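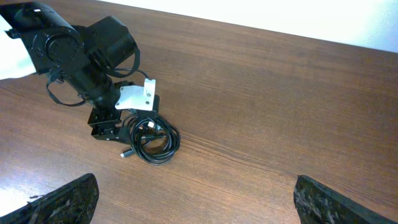 4. What the backers thought they were buying

I went into the interviews with a pretty simple picture in my head. A fan pays 60 dollars, the team mails out a cap and a numbered card, the fan's name goes on the car in letters you need a magnifying glass to read, and everybody is happy. Section 3 laid out how the Sarkileo personal sponsor plan was set up on paper, and on paper that is pretty much all there is to it. The people who bought in had other ideas, and I spent most of the winter trying to sort them out.

I talked with 26 backers, all of them signed up through Pandix, the site that handled payments and shipping for the team. The longer talks were done sitting down in person at a brown wooden table (Figure 1), and the others were by phone. I let people ramble. My one fixed question was the first one, which was simply "What did you get for your money?" I left it that loose on purpose, and I'd do it the same way again.

4.1 The name on the car

Almost everyone started with the name. I had expected the cap to come up first (it's a nice cap!), or the paddock pass, but the name on the rear panel won easily. Several people had zoomed in on race photos looking for it. One man had driven to Mostyn the day before the opening round, hung around the garage until a mechanic waved him in, and then couldn't find himself. He'd been listed under the name on his credit card, and he had been looking for his nickname. He told me this as a happy story, and he renewed the next year.

What struck me was how people switched pronouns once they'd brought up the name. Before it, the car was "the Sarkileo car" or "number so-and-so." After it, a lot of them slid into "we." We lost a wheel nut, we should have pitted earlier, we got robbed on the restart. I don't want to lean too hard on this, as plenty of sports fans say "we" without paying a cent beyond the ticket. Still, I went back to the transcripts and the switch often came right there, inside the same answer.

4.2 The things in the box

The merchandise did matter, just in a different way than the team's sales page suggested. The page pushed the die-cast model hard as a limited item, and a few backers were real collectors who could tell me about paint batches and base plates for as long as I let them. I learned a lot from them, more than fits here. For everyone else the model was proof. It sat on a desk at work so that somebody would ask about it, and then they could explain that they sponsor a race car — always "sponsor," never "donated to" or "joined."

Late shipping was the biggest complaint by a mile. The boxes were promised before the first of the 5 rounds and most went out in December, after the season was over. I figured this would sour people on the whole plan. It did for some, and one woman asked for her money back and got it. The rest were annoyed with Pandix and let the team off the hook, even though it was the team that had ordered the models late. Clyde Haverford, who ran the team's fan desk, was quite open with me about that and seemed a little embarrassed by how kindly people had treated him.

4.3 Winning, and how little it moved

The plan was reopened after the team took two rounds in a row, and my guess going in was that the second group of backers would be fair-weather types. In an earlier paper with Sivaprasad Fernandes on the Cledeck kart series, we found that people who joined after a win dropped out sooner, and I was all set to find it again. I didn't, at least with this small a group. The late joiners in my set talked about the wins as the moment they heard of the plan, and that was about the extent of it. Most had followed the team already and had missed the first sign-up window.

There were 4 backers who said plainly that they came for the winning. They were good company and very funny about it, and I'd have liked to speak with more like them. They may also be the people least likely to answer a call from a researcher once results go bad, so I'd treat their small number with care. Section 5 takes up renewals, where the payment records help fill in what the interviews can't.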